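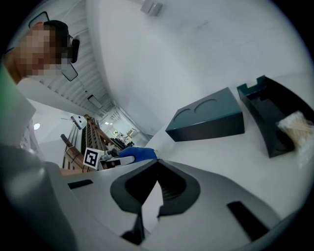 About Flimard

Flimard is a small workshop and testing room in Skitadthorpe. We look at household storage: racks, shelving, drying frames, the stuff that gets sold with a lot of promises on the box. We don't take those promises very seriously, and we would ask you not to take ours too seriously either until you have seen some work.

Rehema Kioko started the place after years of writing product copy for other people. Femke Wuyts joined the following January and runs the bench. Between them they have handled 977 items, and a fair number went back with a report the maker did not enjoy reading.

What we do is dull. We put a rack together from its own instructions, load it, move it, take it apart and put it together again. Wooden slats get most of our attention. "Solid" is a word we have stopped believing, and "tool-free" is close behind.

We wear gloves at the bench and keep the walls plain so marks show up. Does that make us a laboratory? No, and we don't call ourselves one. Customers sometimes do, and we correct them.

Our reports run to 9 pages at most. If a maker wants a badge or a star rating, Vistance and others sell those. We have yet to meet a star that told anyone whether a shelf would sag.

The reading room holds 2264 old reports, ours and other people's, and is open in the mornings. Ask for Femke. Parking is on the Ongart side of the building.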